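Unit 6: Gathering Demonstrations for Two-Arm Tasks
Course handout, revised 03/01/2026
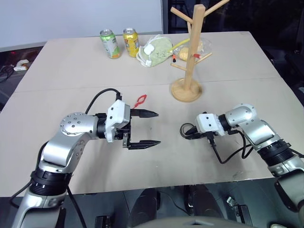 A policy trained by imitation can only be as good as the examples it is given. In this unit we treat the collection of those examples as an engineering task with its own plan, its own checks and its own failure modes. The training code from Unit 5 is not changed.

6.1 Terms

An episode is one recorded attempt at one task, from the start pose to the stop signal. A step is one row of that recording: joint positions for both arms, two gripper values, and the camera frames closest in time. A set is all episodes that share a task sentence. The Lunde recorder writes one file per episode and will not join files for you.

6.2 How many episodes

The course set for Sulotell holds 3389 episodes over several tasks. Your group will collect 125 for a single task. Of these, hold back 25 for testing before you look at any results. Episodes longer than 1000 steps are dropped by the loader without a warning, so check lengths after the first few runs. Most clean attempts at the short tasks end before step 400.

6.3 Varying the table

If every episode starts from the same layout, the policy learns the layout. Change the following between episodes and write the change in the log:

Position of the target object
Angle of the target object
Which other objects share the table, and where they stand
Which arm moves first, if the task allows either

Tall objects with arms or pegs, such as a mug tree, hide different things depending on where they stand. Cans are easy to see but roll when tipped. Bags deform, and clear plastic is hard to separate from what is inside it. A set with only rigid objects will give test scores that do not carry over.

Do not vary the start pose of the arms by more than the range in the Akix settings file. Large changes there act as a second task.

6.4 Operator habits

Move at an even speed. Long pauses teach the policy to pause, and it may then fail to start again. Where one arm has no part in the task, leave it still; small idle motions are recorded as if they were meant. Keep gripper cables clear of the grasp area before you press record.

A failed grasp followed by a second try is worth keeping if the recovery is clean. Mark it R in the log. An attempt that you gave up on is marked X and stays out of training.

6.5 Checks before upload

Play back every tenth episode in Gritell at normal speed. Look for dropped frames and for gripper values that lag the video. A constant lag can be corrected afterward. A lag that drifts cannot, and the episode must be recorded again.

Task sentences must match letter for letter across a set. "Put the can by the bag" and "put can by bag" load as two tasks.

Reading for next unit: the September notes on action chunking, sections 1 and 2.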